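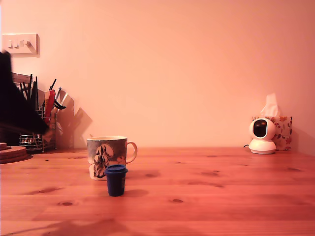 Getting a Table Back From the Pens and Mugs

Our table does everything. Homework, bills, coffee, gift wrap, the odd bit of painting. It's knotty wood with plank seams that catch every crumb, and I love it to bits! Keeping it usable used to drive me up the wall, so these are the habits that stuck.

1. Push the pens to the back. A mesh pen cup against the wall leaves you the whole front edge to work on. Mesh is great, by the way - you can tell there's a stray eraser in the bottom without tipping everything out.

2. Tall things behind, short things in front. Brushes and long pencils go in first, then markers, and scissors last with the handles sticking up so you can grab them.

3. Test every pen twice a year. Scribble on an envelope, and if it skips, out it goes. My first test, back in 2022, took 30 minutes and it was so satisfying (I may have cheered).

4. Stack the coasters where people sit down. Cork ones are light and quiet and they pile up neatly at the end of the table. If they live in a drawer, they stay in the drawer!

5. Keep drinks and paper apart. I give cups the middle of the table and keep the ends for writing.
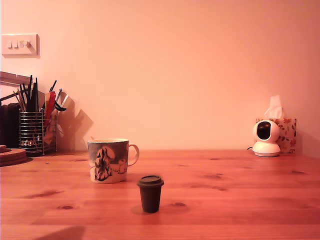

Small cups tip more easily than big mugs, so set them well in from the edge if there are kids or cats around. And a lid helps a lot, even on a little one.

6. Wipe along the grain. A barely damp cloth, then a dry one right after. For the seams I use an old soft toothbrush, and it gets out crumbs I didn't know we had.

7. Rub out cup rings early. A dab of plain mayonnaise left on for an hour has lifted 2 white rings for me. Try it on the underside first - finishes vary a lot.

8. Do a one-minute clear before dinner. Pens in the cup, coasters in their stack, mugs to the sink. Then light a candle or something, you've earned it!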